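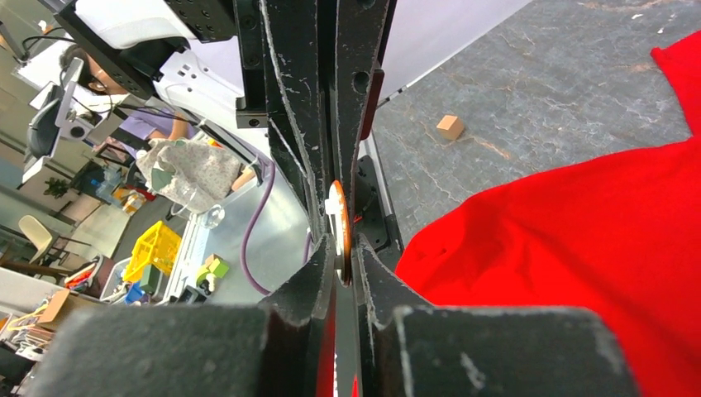
Wrist view with the gripper closed on a small round disc.

Trilleo two-arm shirt set, revision of 2/26/20

Recordings for training and testing the Zekier policy server on a task that mixes cloth and small parts. Each episode has three time-aligned views and joint states for both arms. There are 23 episodes; 18 are for training and 5 are held out.

Contents

Views are stored as separate streams, one folder per episode. Gripper commands are logged next to measured positions – use the measured ones for contact labels. The toys at the back of the floor are distractors and have no labels.
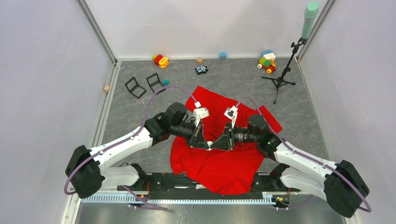

Fixed view, both grippers over the crumpled red cloth.

Cloth state is labeled per segment as crumpled, partly open or flat. Discs get a center point only when visible in the fixed view. The November release swapped left and right arm indices in 14 files; the loader now corrects this on read.

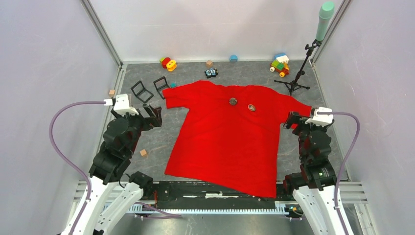 Known issues

Disc labels drift when a finger covers the rim. Wrist views have no depth.

Related
Cedthorpe calibration tools
Pacheco episode viewer
Zekier policy server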